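Chapter 4: Where the Sound Goes

Print this page
E-mail this page

I learned about rooms the hard way, in a rented garage in Westdale with a borrowed drum kit and far too much confidence. I'd read everything I could find about compressors. I had opinions on cables! And the first thing I ever recorded in there sounded like someone dropping cutlery down a well.

So before we touch a single fader in this chapter, I want you to do something a bit silly. Stand in the middle of whatever room you work in and clap, once, hard. Then walk to a corner and do it again (tell the neighbours first if your walls are thin). You'll hear a bit of zing after each clap, and it won't be the same zing in both places. Write down where it was worst. We'll come back to that list in Section 4.3.

My first proper teacher, Ilona Medve, made all of us do this on day one at Plalitdale, and I remember thinking it was a waste of a morning. We had a lovely desk sitting there and she wouldn't let us switch it on until after lunch. By then I could hear a flutter between the two long walls that I'd sat next to for weeks and never noticed.
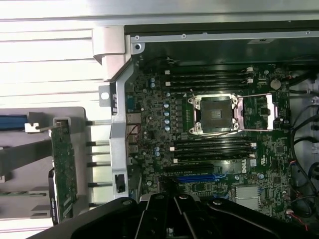
The low end is harder, and clapping won't help you there. For that you want a plain sine tone, played quietly through one speaker, starting at 50 Hz and creeping up to 91 Hz while you shuffle about the room. Some notes will swell up and some will nearly vanish. In my garage the tone at 70 Hz all but disappeared at the mixing chair, so naturally I'd been turning the bass up for months — and my mixes boomed in everybody else's car.

Miklós Gál, who shared the garage and the rent, reckoned we should cover every wall in foam and be done with it. We tried. It soaked up the top end beautifully and did next to nothing for the bass, and the place felt like the inside of a cushion. We took most of it down again in May and moved the chair forward instead, which cost us nothing.

Section 4.1 starts with that chair. Bring a tape measure, a notebook and somebody patient to hold the other end of the tape.

Print this page | E-mail this page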